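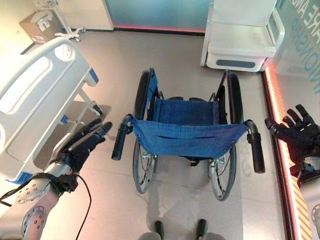

Figure 4. View from the head camera with both hands near the push handles.

5. Fault during the wheelchair task

The task was to take hold of both push handles and move the folding wheelchair forward, away from the bed. Most of our runs in June used the Skuker controller with the grip settings from the Clurthorpe lab.

On run 54 the left hand closed on its handle and the right hand did not. The task program only checked the left grip before it started to push - our mistake - so the chair turned and a rear wheel hit the bed frame. The operator pressed the stop button. The chair was empty and there was no damage apart from a scuff on the tire.

The log shows that the right hand stopped reporting its finger positions 529 ms before the push began. The controller kept using the last good values. We first blamed the wrist cable, but swapping it changed nothing. The cause was a full message buffer, which we had set to 3000 entries and never cleared between runs.

Changes made:
Buffer cleared at the start of every run.
Push blocked unless both hands report a grip.
Stop if either hand is silent for 54 ms.

The fault has not come back, but we have not yet tested with a weight on the seat.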